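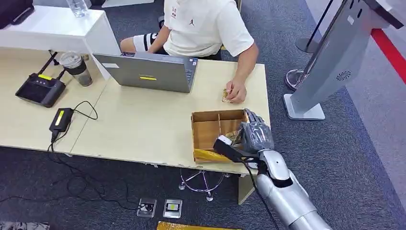 Working at a desk, white T-shirt, cup within reach.

Eating Habits and Behavior Change
Session 2 handout: Hunger, fullness and the eating log
27 Feb 2019

Reading before this session: chapter 12 of the course pack, up to the section on meal timing. The rest of the chapter is for later in the term.

1. Where we left off

Last session covered energy needs and why two people of the same height and weight can need different amounts of food. This session is about how a person decides to start and stop eating. Most of those decisions are made without much attention. The time on the clock, the size of the plate and what other people are doing all play a part.

2. Physical hunger and other reasons to eat

Physical hunger usually builds slowly. Common signs are an empty feeling in the stomach, low energy, trouble concentrating and a short temper. A person who is physically hungry will generally accept a range of foods.

Eating for other reasons often starts with a cue: walking past a bakery, finishing a task, being bored. The wish is often for one particular food. Both kinds of eating are normal, and a client should not be told that the second kind is a failure. The aim is to be able to tell them apart most of the time.

Some clients do not feel hunger clearly. Long gaps between meals, some medicines, poor sleep and a history of strict dieting can all affect it. Ask about these before handing out a hunger scale.
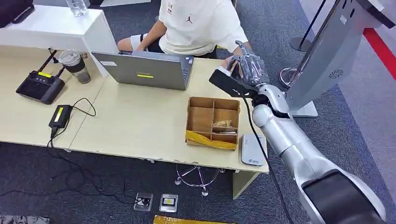

Subbarao Palaniappan objected in the discussion that a scale is no use to people on fixed shifts, who have to eat when the break comes whether they are hungry or not. That is a fair point. For these clients, use the scale to plan the size of the meal and leave the timing alone. A small snack before the shift may also help.

3. The eating log

The log has four columns: time, food and drink, hunger before, fullness after. Hunger and fullness are rated from 1 to 10. Calories are left out on purpose.

Fill in each line at the time of eating. Logs filled in at bedtime tend to miss snacks and drinks, especially sweetened coffee and juice. Words like "small bowl" are fine. Weighing is not required.

When you read a client's log, look first for long gaps. A gap of six or seven hours followed by a very full rating at the next meal is a common pattern, and moving one meal earlier is often enough to work on for the first two weeks. Change one thing at a time. 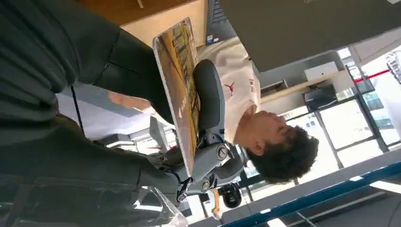 Should a client log on days when they eat out or are sick?
Log the days eating out as usual, skip the sick days, and write "sick" in the margin.

4. For next time

Keep your own log for two days, one of them a day off. Bring it on paper. You will not be asked to show it to the group, but you will need it for the exercise on page 19.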